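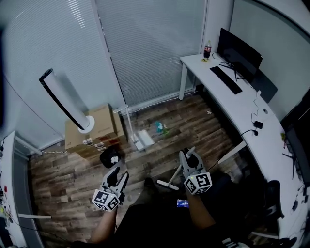
Figure 4. Two hand-held grippers, one in each hand, with marker cubes mounted below the fingers.

Defence Technology / Air Power / Papers

11th July | By Ciarán Ó Conaill

4. Keeping old airframes flying: the Staven trainer

4.1 Why the wing spar matters most

Of all the parts we looked at, the main wing spar turned out to be far and away the most interesting. Engines get swapped, radios get swapped, even whole cockpits get swapped, but the spar on a light attack trainer like the Staven is usually the one it left the works with. It was designed for 3000 flying hours. Several air arms now want 4000 out of it, and they want to carry rockets and gun pods as well, which the designers had never planned for in the basic version!

The trouble begins with how such aircraft are flown. A trainer spends most of its life in gentle circuits, with the odd burst of aerobatics. A close support aircraft flies low, where the air is rough, and pulls up hard after each pass. An hour of that kind of flying can use up far more of the spar's life than an hour in the circuit, yet both go down in the logbook as one hour. We think this simple fact explains a great deal of the scatter in the older inspection records.

4.2 The Plivbridge records

We were lucky enough to be given the full set of inspection cards kept at the Plivbridge overhaul works, 538 in all. They are a joy to read. Fitters wrote in the margins, drew little sketches of cracks, and argued with each other over what counted as a scratch. Each card gives the hours flown, the last date of overhaul and the state of the bolt holes at the wing root. A good many also say what the aircraft was used for, and those were the cards we prized.

Sorting them by role made the pattern much clearer. Aircraft that had stayed with flying schools showed little wear at the lower bolt holes, even late in life. Those that had gone to weapons training showed it early, and nearly always on the rear row of holes first. The Imrie fatigue model, which we had expected to struggle with such patchy data, picked out the same row once we fed it a rougher mix of flights. (With the standard mix it pointed to the front row, as earlier authors also found.)

4.3 Does the Jevent repair help?

The Jevent repair is a steel strap bolted across the lower face of the spar. It adds weight close to the centre of the aircraft, so handling hardly changes, and it can be fitted without taking the wing off. Crews like it for that last reason alone. Our model suggests that it takes a useful share of the load away from the rear bolt holes, but it also moves some of that load outboard, to a rib joint that is hard to reach and seldom looked at.

We would love to see that joint added to the routine checks. A borescope through the existing drain hole should be enough, and the job could be done while the gun pods are off for cleaning. The two strapped wings opened at Plivbridge in April had sound joints, though both were young in hours and neither had done much weapons work, so we lean on them very lightly in what follows. Section 5 takes up the tail, where the loads are smaller but the paperwork is a good deal worse.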